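**双臂分拣:两条臂共用中间区域,规划器老是互相等**

**lanmao_77**(楼主)

两条臂对装在一张桌子两侧,任务是把散放的条状零食按类别放进中间一排三个盒子。规划用的是 Morora 的双臂模块,感知是自己写的,实例分割加平面内角度估计。

现在的问题是中间那个盒子。两条臂都要去,模块默认把整块中间区域当成一把锁,谁先申请谁进,另一条就在原地等。跑了 157 次抓取,有一大半时间只有一条臂在动,跟单臂差不了多少。

锁的粒度能不能改小?翻了文档没找到。

---

**回字形走线**

能改。配置里有 `shared_zone`,默认是一个包围盒,可以换成列表,每个盒子单独一个区。改完记得把 `zone_margin` 调小,不然三个区互相重叠,效果和一把大锁一样。

---

**Itine用户甲**

不建议按盒子切。盒子挨得近,腕部加夹爪的宽度比盒子还大,区分开了臂还是会碰。我们之前这么改过,碰撞检测一直报警,最后退回去了。

要改就别用区域锁,直接做时间参数化:两条轨迹先各算各的,然后在时间轴上错开。Itine 里有现成的,重算一次 100 毫秒以内。

---

**回字形走线**

> 盒子挨得近,腕部加夹爪的宽度比盒子还大

看夹爪怎么下去。垂直下放的话占的地方主要是夹爪本身,肘部在外侧,不冲突。斜着进才会撞。

时间错开的前提是执行时间准。楼主的目标位姿是感知给的,抓偏了要重试,一重试时间轴就全乱了。

---

**lanmao_77**(楼主)

确实有重试,主要是角度估错。反光的包装最差,银色的那种点云有洞,角度能偏出去一大截。

日志里摘一段:

```
[plan ] arm_R target=bin_mid zone=center ACQUIRED
[plan ] arm_L target=bin_left zone=center WAIT
[plan ] arm_L wait=3935ms
[warn ] arm_L wait > 2000ms, replan
[plan ] arm_L zone=center WAIT
```

左臂要去的是左边的盒子,右臂在中间,按理说可以同时进。

---

**三号机柜**

等到 2000 毫秒就触发重规划,这个本身也有问题。重规划以后还是申请同一把锁,白算一遍。先把超时重规划关掉,或者改成超时以后换目标,去抓外侧的。

另外银色那种别只靠点云,用彩色图的轮廓做最小外接矩形,角度会稳很多。立着放的要单独分一类,从上往下看轮廓太短,长轴方向没有意义。

---

**lanmao_77**(楼主)

立着的目前没有单独处理,这个记下了。贴一张台面,大家看看间距。
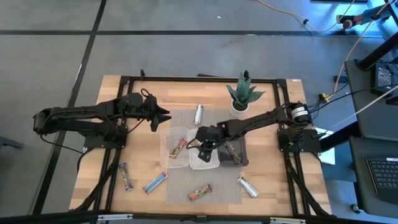

*右臂在中间盒子上方,左臂悬在左侧,夹爪张开。*

---

**Itine用户甲**

看图左臂的前臂基本是横着伸过来的,这个姿态进左边的盒子,夹爪要转下来才行,转的过程会不会扫到右臂得算一下。我还是觉得时间错开稳妥,重试的问题可以在每次抓取结束时重新对齐一次时间轴,不用整条重来。

---

**回字形走线**

那就在悬停点先把腕部转好再申请区域,转腕不要放在锁里面。区域里只剩一段直上直下,占用时间也短。

还有,图里盆栽有没有加进碰撞场景?叶子是竖着的,可能会被点云滤波滤掉。

---

**lanmao_77**(楼主)

没加,一会儿补一个圆柱体。

周三把改过的配置跑了一遍:三个盒子各一个区,腕部提前转,超时重规划关掉。左右两边的盒子可以同时进了。中间和旁边的还是偶尔报距离过近,报了就退回等待,没有碰上。

时间错开的方案我另开一个分支试,Itine 的接口和我这边的控制周期不一样,要先写个转接。

---

**三号机柜**

报距离过近的时候把两条臂的最小距离和当时的关节角一起存下来,光看报警分不出是真近还是模型外壳放得太大。默认的外壳是凸包,线缆那一圈也包进去了的话会大不少。

---

**lanmao_77**(楼主)

好,外壳我回头换成胶囊体再跑一轮,数据贴在这个帖子里。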